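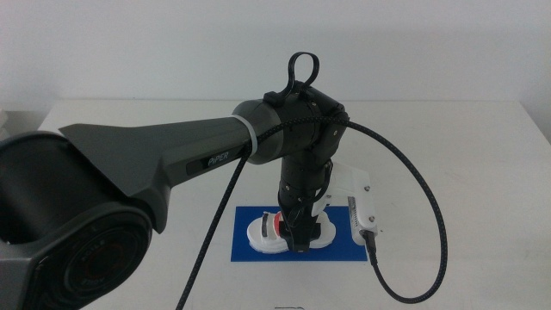 A PiPER arm over the blue mat, with the wrist camera on its white printed bracket.

Most arguments about grippers are had too early. Someone opens a spreadsheet with stroke, closing force, weight and price in the columns, and by lunchtime two or three hands have been ruled out before any of them has touched a part. I have filled in plenty of those spreadsheets. I now think the wrist camera and its cable should be settled first, and that a small bench should spend its money in that order.

I test handling equipment for small manufacturers who are thinking about their first arm. Over the past year most of that work has been for Bravico, who make slippers and insoles, and who wanted to know whether an arm could pick a sole from a mat, turn it and put it down square. A person does this without looking. An arm has to look, and where it looks from matters more than I expected when I took the job.

We tried three grippers. The first was a plain pair of short fingers. The second had longer fingers with soft pads, supplied by Dönmez on a month's loan. The third was a suction cup, which I had high hopes for and which did badly on anything with a tread or a curved edge. Each gripper was run with a fixed camera only, then with a wrist camera only, then with both. The whole thing came to 2753 attempts, logged one by one with the result and, where it failed, a short note saying how.

The notes were more useful than the totals. With the fixed camera alone, 1078 attempts were made across the three grippers, and the most common failure by a long way was the same one each time. The hand itself hid the part during the last few centimetres. The software had a good view of the sole until the moment it needed one, and then it had a good view of a gripper. Changing from short fingers to long ones did not help much. Long fingers cover less of the sole from the side and more of it from above, and they bend.

With the wrist camera fitted, the short fingers went from worst to best. They are stiff, they are cheap and they do not reach into the lower part of the picture as far as the long ones do. Had I chosen from the spreadsheet I would have thrown them out on stroke alone.

So far this may sound like a recommendation to buy a camera. It is more of a recommendation to think about how you fix one on. The bracket is the part that gets the least attention and causes the most bother. Our first one was printed with thin walls and flexed a little whenever the arm stopped quickly. The flex was too small to see, but it was enough to put the grasp point out, and we spent most of July blaming the calibration. The second was thicker and tilted the camera too far in, so the fingertips filled a third of the view. The third, an angled plate held with small screws, is still in use. It took 20 minutes to draw once we knew what was wrong with the other two.

Then there is the cable. A camera on the wrist needs a lead, and the lead has to go round every bend the arm can make. Suppliers' photographs tend to show arms with nothing hanging off them, and I wish they would stop. Tie the lead down tightly and it pulls at the plug when the wrist turns. Leave it long and it swings, and sooner or later it catches on the part or crosses in front of the lens. I have come down on the side of a generous loop held out to one side, with a cable tie on the upper arm for anything that runs back along it. It looks untidy. Visitors mention it. I would still take the loop over a neat run that fails at full reach.

A braided sleeve is worth having too, though it makes the lead stiffer, so allow more length than you think. We lost one camera connection at 400 cycles with a bare lead, and have not lost one since going over to braid. One failure is not proof of anything, and I would not want it quoted as such.

There are fair objections to all this. The first is that a wrist camera adds weight at the worst end of the arm. It does, and on a small arm every gram out there comes off what you can lift. For a shoe sole it makes no odds. For a full tin of paint it would, and in that case I would go back to fixed cameras and put up two of them. The second is that a bigger firm would simply build a fixture that holds every part in the same place, and then hardly need to see at all. That is true, and if you make one product for years you should do it. Bravico change their shapes twice a year and did not want a cupboard full of fixtures.

A third objection came from a reader in Surnuvdale, who wrote after my last piece to say that the controller matters more than any of this. I don't agree, at least at this size of job. We swapped the Flonham controller for a simpler one halfway through and the pick rate hardly moved. Setting up was slower and the menus were worse. Once it was running I could not have told you which was which from the log. Good menus are worth paying something for, but they will not help an arm that cannot see what it is reaching for.

What I would like from suppliers is modest. Publish the view from the wrist with the gripper open and closed. Say where the mounting holes are, and leave some free on the side of the wrist, away from the fingers. Give the length of lead needed to reach every pose without strain, in the same table as the payload. None of the three firms I dealt with could give me that last number, and two of them asked why I wanted it.

Until then my advice to anyone with a small bench and a limited budget is to buy the plainest fingers that will close on the part, mount a camera beside them, and run the arm through its full range with the lead attached before trying to pick anything up. Keep the loan grippers for the second month. By then you will have a log to compare them with.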